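November, workshop notebook, 2:20 pm

Lattice bin, take three – and this one I love. Sarita Bhardwaj drew the Rerness version with straight walls and it kept splitting at the corners, so I tapered it, wide at the bottom and narrower at the rim, and the corners have held on both prints so far. Wall cells are plain hexagons, all open. No supports at all!

Settings for whoever runs the next one: bed at 60, outer walls slowed to 20, everything else as in the Lerkus profile. Started with the pink spool because there was a short end of it left from the Dillgate job, then swapped to blue when it ran out. I had planned to hide the change in the base and missed by a good few rows, so the pink climbs into the mesh before the blue takes over. Quentin Langlois thinks I should claim it was on purpose. It looks so good that I might.

Weighed it on the kitchen scale: 34 g. The old solid-wall one was more than double that.

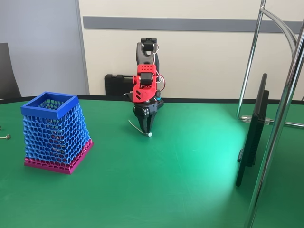
Lattice bin, blue over pink, on the green table.

Still to do: the cells are too big for small stuff, pins would go straight through the sides. Try a finer mesh, or keep the solid base and run a closed band a bit higher up. The rim is nice and stiff as is – leave it alone. Quentin wants one for the Maillard shelf, all blue if we have enough. Check spool before starting.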